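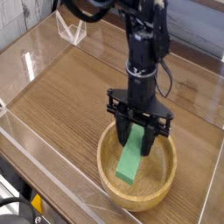
A black robotic arm above a wood-grain panel.

Notice of Findings in the Matter of the Ferry at Okabe

Prepared by the Office of Player Records, Trudwood Interactive
6 November 2024

1. This office was asked to determine why the game known as Lindodico could not be closed on the date announced to its subscribers. The findings below were prepared by Themba Coetzee, Senior Records Officer, and are entered in the permanent file.

2. Lindodico was an online game of travel and trade set along a single river. Players bought cargo in one town, carried it to another and sold it, and were robbed with some frequency in between. The game was built by the Dalex studio and passed to Trudwood when that studio was dissolved. The final town on the river was Okabe. It had a ferry landing, a bell and an inn with no rooms.

3. Under the Closure Procedure, a game server may be switched off when every character has been brought to rest. A character is at rest when its player has logged out, or when the character is standing in a town and has been idle for one night. The procedure was written by Dalex and could not be changed without rebuilding the server, for which no budget had been approved.

4. On the evening of closure, 51 characters remained on the river. By morning all but one had come to rest. The remaining character was a passenger on the Okabe ferry, registered to Aurel Ardeleanu, and the ferry was in the middle of the river.

5. The ferry crossing was designed to take eight minutes. Staff observed the vessel for the whole of the working day, during which it did not arrive. The oars moved and the water passed beneath the hull in the usual manner. The bell at Okabe rang each time the ferry should have landed.

6. Mr. Ardeleanu was contacted by letter at the address on his account. His reply is reproduced here in full.

"Dear Sirs, I boarded the ferry with my brother in the first winter of the game. He had to leave the table before we got across and said he would finish the trip with me another time. I have not wanted to arrive without him. When the boat nears the landing I ask the ferryman to turn back, and he always does. I did not know this was causing difficulty. Yours truly, A. Ardeleanu."

7. This office then reviewed the ferryman. He is listed in the Dalex design papers as a character of the lowest class, permitted three spoken lines and one action. The lines concern the fare, the weather and the depth of the river. The action is to row to Okabe. The papers contain no provision for turning back.

8. Mr. Coetzee entered the game under a staff account for the purpose of inspection. He paid the fare of four coins and was admitted aboard, although the ferry was at that time in midstream and should not have been open to passengers. He found Mr. Ardeleanu's character seated at the bow. A second character was seated beside it. The second character had no name above its head and does not appear in the count given in paragraph 4.

9. Mr. Coetzee asked the ferryman when the vessel would land. The ferryman replied that the river was deep. Asked a second time, he replied that it looked like snow. It was then snowing at Okabe, a town for which Dalex had prepared no winter artwork.

10. The staff account was not equipped to question the unnamed passenger. Mr. Coetzee remained aboard until the end of his shift and reports that the crossing was comfortable.

11. This office finds no misuse of the service by Mr. Ardeleanu. It finds no fault in the ferryman that can be stated in the terms available to it.

12. It is recommended that closure be deferred to December, and that the question be put to Mr. Ardeleanu again at that time, by letter. It is further recommended that the bell at Okabe be left on.

13. Mr. Coetzee has requested that his staff account be kept open through the same period. The request is granted. His fare has been entered under travel.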